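The Suit Question

Thu 28 April

I own one suit. I bought it for a cousin's wedding, at a shop in Hurnham with a closing-down banner that had been up so long the sun had taken the red out of it. The shop is still open. The suit was 400 dollars, which I was told was a steal, and I have spent the years since trying to work out who was robbed.

The occasion this time was a retirement dinner for Anoma Amarasinghe, who taught me to read a balance sheet and once threw away my stapler in front of me. The invitation said "smart." I dislike "smart." Black tie I can look up. Casual I can manage from the floor. Smart is a trap laid by people who already own the right shoes.

So out came the suit, and the first thing I learned was that the jacket still fits and the pants have opinions. There is a button on the inside of the waistband, a sort of backup button, whose purpose I had never understood. I understand it now. It exists to give you hope after the main one has let you down.

I took them to Wanigasekara, the alterations place next to the bank. The man there has a way of looking at your waist that makes you want to explain your schedule. He pinched the back seam, found some spare cloth in there (they leave extra, it seems, the way a parent buys school shoes) and said he could let them out.

"How much?" I said, meaning money.

"All of it," he said, meaning the cloth.

It was 35 dollars and ready in five days. I paid it without a murmur. I'd have paid more for him to write the measurement on the ticket in smaller numbers.

While I waited I did what anyone would do and read a great deal online about caring for formal clothes. The advice splits into two camps. One says never dry-clean anything, just hang it in a steamy bathroom and think well of it. The other says to brush the cloth after every wearing with a brush that costs more than my lamp. Both camps agree that wire hangers are a moral failing. I have only wire hangers. They breed in there.

Then there's the matter of folding. My grandmother folded pants along the leg, one side laid on the other, then turned the bottom part up, and she could do it while holding a conversation about somebody's divorce. I can get as far as the leg. 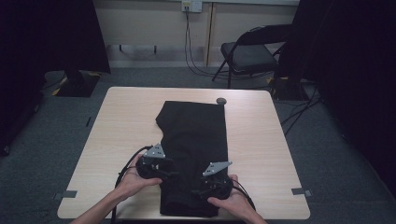 Black, folded lengthwise, still creased across the middle.

Tharushi Dewan, who sat next to me at the dinner, folds hers into thirds and rolls them, and says she hasn't owned an iron since college. She was wearing something without a single wrinkle in it, so I had to listen to this with a straight face and my napkin spread over my knees.

The dinner itself was fine. There were seven speeches. Two were good, and one was by a man who had clearly come prepared for a different person's retirement and made the best of it. Anoma got a clock, looked at it as if it were late, and told the room she planned to learn the cello and not let anyone hear it.

Half the men were in sweaters. One was in hiking boots. I asked him whether he'd seen the word "smart" on the invitation and he said he thought it meant the crowd.

I made it through the main course on the main button and took dessert on the backup. It was a lemon thing and I regret nothing. The suit is back in the closet until September, when my nephew graduates, and I've bought it a wooden hanger.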